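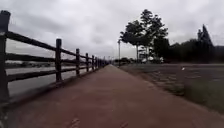
The reddish path and its three-rail fence, with calm gray water on the left.

I have walked a lot of waterside paths, and I can tell you very little about most of them. The one at Brutovach I could draw from memory, and the reason is the fence. It is a plain post-and-rail fence, dark and weathered, three rails high, and it keeps you company along the water with such steadiness that after ten minutes you start walking in time with the posts.

I came for the birds the first time, in March, under one of those pale skies that make everything look like a pencil drawing. The water was flat and the color of the clouds. I had binoculars and a sandwich and a plan to be home by lunch. Then I put my hand on the top rail to steady myself, felt how the grain had risen into ridges under the weather, and spent the rest of the morning looking at carpentry.

There are 345 posts between the parking lot and the old pump house. I know because I counted them on my second visit, and then counted again on the way back and got the same number, which pleased me more than it should have. The trail association in Plodum, the little town at the pump house end, keeps a ledger with the length of the fence as first built: 1354 meters, all of it put up over two summers. The ledger is a lovely thing in itself, full of small complaints about mud.

If you have only ever seen fences in neat suburban yards, a long one in open country is a different animal altogether. Stand at the start and look along it and the posts shrink one after another until they give up being posts and turn into a single dark line. The rails slide down toward the same spot from above and the path comes in to meet them. Painters spend months learning to do that with a ruler! At Brutovach you get it for the price of a bus ticket.

The rails are worth a closer look too. The top one is for leaning, and the middle one, for anyone under four feet tall, is the one you look over. The lowest sits close to the ground, and on my visits it always had something going on: a snail, a strip of moss, once a very confident wagtail who walked along it ahead of me for a good stretch and seemed annoyed that I kept up.

The timber came from the Vasić sawmill, a few miles inland, which cut the original posts and still supplies the replacements. They go in the color of toast and spend a few winters catching up with their neighbors. The ledger records 39 posts replaced since the first building, and I tried hard to pick them out. I think I found four. A crouching man stroking fence posts does attract some attention, I should say, and I had several nice conversations that way, mostly with dog owners.

Then there is the surface. The path is wide enough for two strollers and a bicycle to sort themselves out without anyone having to stop, and it has a worn reddish-brown color that I have grown very fond of, especially on dull days, when it is the warmest thing for miles. The left side is held firmly by the fence. The right side does as it pleases. There is no curb over there, and the paving simply wanders off into grass and bare, sandy earth, so that you are never quite sure where you stopped being on the path. Children understand this at once and walk on the rough part the whole way.

I like that mismatch very much – the straight dark woodwork on one hand, the scruffy verge on the other, and you going down the middle. A second fence on the right would spoil it completely. You would feel like a cow.

Go early if you can. Before eight the water is often still enough to hold the whole sky, and the far bank is just a low dark strip with a few bumps on it that might be bushes or might be sheds. (I have a theory about one of them being a boathouse. I have not walked around to check and would rather keep the theory.)

The bus from Soltent stops by the parking lot. Wear whatever shoes you like, the paving is kind to all of them, but bring a windproof layer in any month with an R in it. The bakery in Plodum opens at seven and sells a poppy seed roll that fits neatly in a coat pocket. I eat mine leaning on the top rail, somewhere past the halfway point, where one of the posts has a shallow dip worn in its top exactly the right size for a paper cup.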